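Omness-Gründerdaten — README

Stand: 2021-08-26
Pflege: Ilir Obradović

Der Datensatz enthält 3.000 Einträge zu jungen Firmen, die sich bei Accelerator-Programmen beworben haben. Ob man daraus etwas über Erfolg lernt, bezweifle ich.
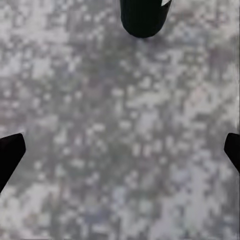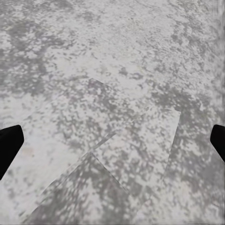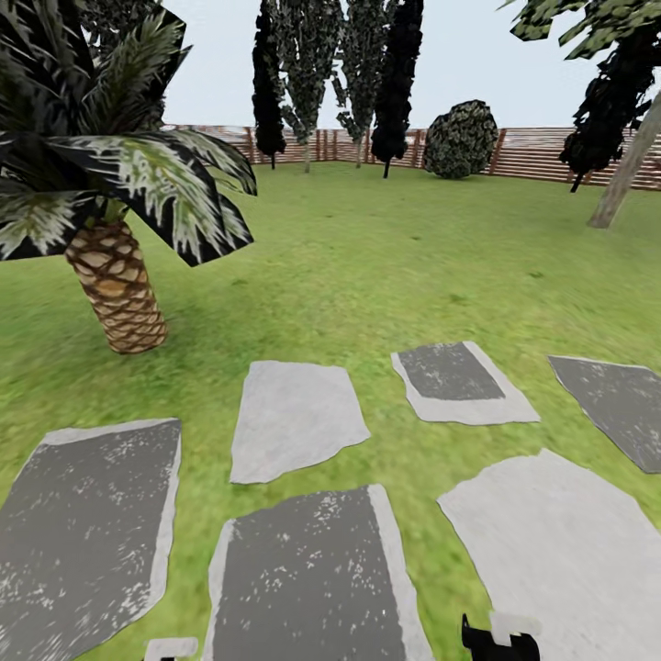 Abb. 1–3: gerenderte Ansichten; Abb. 3 mit Rasen und Holzzaun.

Herkunft

Die Angaben stammen aus Bewerbungsbögen der Programme Caso und Dadwood. Ausgefüllt haben sie die Gründer selbst, entsprechend rosig lesen sich die Umsatzprognosen. Van Acker hat im Februar 64 Einträge nachgeprüft, der Rest ist ungeprüft.

Felder

firma_id: laufende Nummer
programm: caso oder dadwood
team: Personen bei Bewerbung
umsatz_plan: Selbstauskunft in Euro
status: aktiv, verkauft, unbekannt

Bekannte Mängel

»unbekannt« heißt meistens wohl geschlossen — belegt ist das nicht. Abgelehnte Bewerbungen fehlen bei Dadwood ganz. Wer damit die Wirkung eines Programms messen will, sollte es lassen. Zwei Spalten aus Version 2 sind entfallen, weil niemand sagen konnte, was »Traktion« bedeutet.

Korrekturen bitte mit Beleg an Omness, Pressemitteilungen zählen nicht.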